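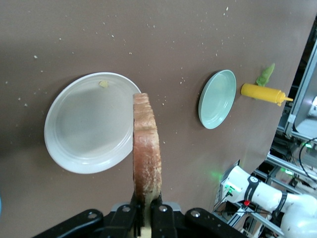
One slice, two plates, plenty of crumbs.

Right. Quick one, because the oven is on and I've got 20 minutes before I need to be near it again.

Five months now without buying a loaf. Didn't plan it. The bakery in Brulldale shut in February, the nice one by the bridge, and the bread at the little supermarket is the sort that goes from damp to green without ever being bread in between. So I dug out the scales and a bag of flour with a worryingly old date on it and had a go.

First loaf – brick. Second loaf – brick with a hole in it. Third one I forgot the salt, and if you've never eaten bread without salt, don't. It tastes of envelopes. Ate it anyway, with a lot of marmite.

What sorted me out was giving up on the fancy stuff. I'd been trying to do a sourdough with a starter that lived on top of the boiler and smelled like nail varnish. Fed it twice a day, felt guilty about it at work, binned it. Dried yeast from a tub now. No regrets at all.

The flour is from the Irar mill, the light wheat one in the paper sack. I know, I know, it costs more. But it soaks up the water properly and the crumb comes out soft without being cakey. I tried the cheap own-brand again last month to see if I was kidding myself and the loaf spread out sideways like a cowpat.

What I do, for the people who emailed:

500g flour, 340g water, 7g yeast, 9g salt. Mix it in the big bowl, leave it alone for half an hour, then fold it over on itself a few times with wet hands. Leave it again till it's puffy. Into the tin, tea towel over, another hour if the kitchen's warm, longer if it isn't. Mine isn't. Then 220 for the first bit and turn it down to 200 when the top has some colour. Take it out of the tin and knock on the bottom. You know the rest.

Do NOT cut it hot. I do this every single time and every single time the middle squashes into paste.

The tin matters more than I thought it would. I had a thin one that burnt the corners. Now I've got a Steiner, second hand, heavy as anything, a bit scratched inside, and nothing sticks to it provided I remeber the butter. The knife is still rubbish. I've been sawing away with the same one since I was a student and it makes more crumbs than slices. There's a Urnico one in the hardware shop window that I keep walking past slowly.
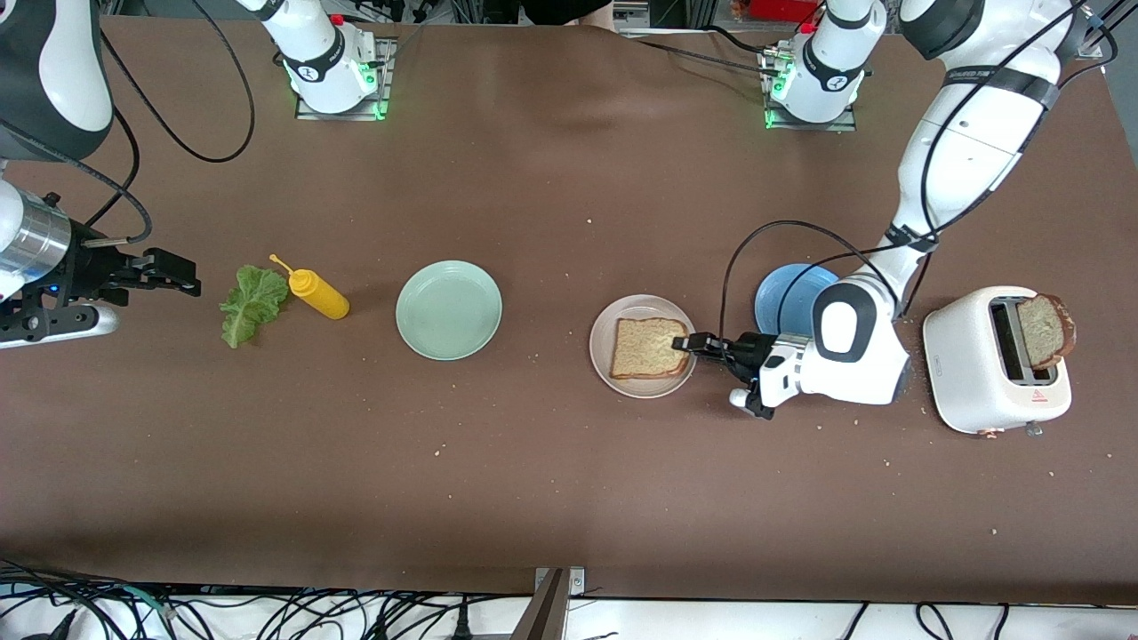 Light wheat, on the pinky plate.

Storage – this is the question I get most. Paper bag, cut side down on the board, for two days. After that slice what's left and freeze it, with the slices seperated a bit so you can get one out without a chisel. Toast from frozen. Better than the fresh stuff at the shop by miles. Never the fridge, it goes leathery overnight.

And old ends go in a box in the freezer for breadcrumbs. The box is now full. I may need to cook something with breadcrumbs.

Still can't do rolls. They come out like little helmets. If anyone has a roll recipe that doesn't involve milk powder please put it in the comments, I've tried two from books and both were dry by teatime. Seeds as well – how do you get them to stay on? I brush the top with water, they stick lovely, and then the whole lot falls off in the toaster and burns.

Next week is rye, probably. Sack's already in the cupboard.

Timer's gone, got to run.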